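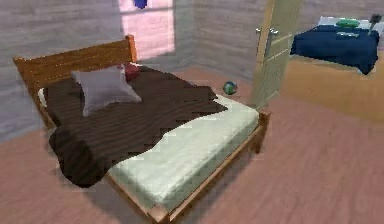

Fig. 4. Double bed with side rails and corner posts. Blanket over the upper part of the mattress.

Section 4. Setting up heating zones on the Nolico controller

4.1 Before you start

The quick-start card in the box says zoning takes "moments". Allow an evening. The card also says you will notice lower bills straight away, and we would ask you to treat that with some caution. Zoning only saves money if there are rooms you are willing to leave cooler for part of the day. If you want every room at the same temperature from morning to night, skip this section and leave the controller in single-zone mode.

You will need:
The controller, fitted and powered (Section 2)
One Gruleo radiator valve for each radiator you want to control
Two AA batteries per valve, new, not rechargeable
The pairing code printed inside the battery cover

4.2 Creating a bedroom zone

1. Press and hold MENU until the screen shows SET.
2. Turn the dial to ZONES and press once.
3. Choose ADD. The controller offers a list of room names. Pick BEDROOM or type your own.
4. Fit the batteries in the valve. The light on the valve blinks green.
5. Enter the pairing code. Wait for the double beep.
6. Screw the valve on to the radiator by hand. Do not use a wrench.
7. Press TEST. You should hear the valve motor run for a few seconds.

Note: If the screen shows error 34, the valve has paired but has not found its closed position. Unscrew it, press TEST with the valve in your hand, then refit. Ignore the advice on some forums to file down the pin.

Caution: Do not hang bedding over the valve or push a mattress up against it. The valve reads the air next to it, and covered air is warm air. It will shut the radiator down and the room will stay cold while the screen tells you all is well.

4.3 Choosing a night temperature

The factory setting for a bedroom is 18 degrees from 10 pm. We are not convinced there is one right figure for everybody, and a heavy blanket makes more difference than one degree on the dial. Start with the factory setting, leave it alone for a week, and change it by half a degree at a time. The old, the very young and anyone unwell may need a warmer room, whatever the savings screen says.

4.4 Creating a living room zone

Repeat steps 1 to 7 above and choose LIVING. Then set the room sensor.

1. Place the sensor at chest height on an inside wall.
2. Keep it at least 300 mm from any door frame and out of direct sun.
3. Press the button on its back once. The controller shows LINKED.

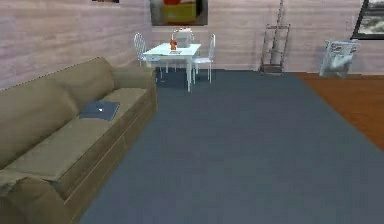

4. Sit where you normally sit for half an hour and see whether the reading on the screen matches how the room feels. If it reads warm and you feel cold, move the sensor. Try that before you start altering the offset.

Note: The sensor and the valve will disagree. The valve is next to hot metal and the sensor is not. The controller uses the sensor once it is linked.

4.5 "Smart Learn"

Smart Learn is switched off when the unit leaves Marnthorpe and we suggest you leave it off for the first month. It works out a timetable from the changes you make by hand, so if you are still finding your way round the dial it will learn your mistakes. To clear what it has stored, enter 1221 at the SET screen and press twice. Your zones are kept.

4.6 The savings screen

The figure on this screen is an estimate. It compares your use with a pretend house that heats every room all day, which few people do. Use your meter readings if you want to know what you have spent.

For valve battery changes, see Section 5.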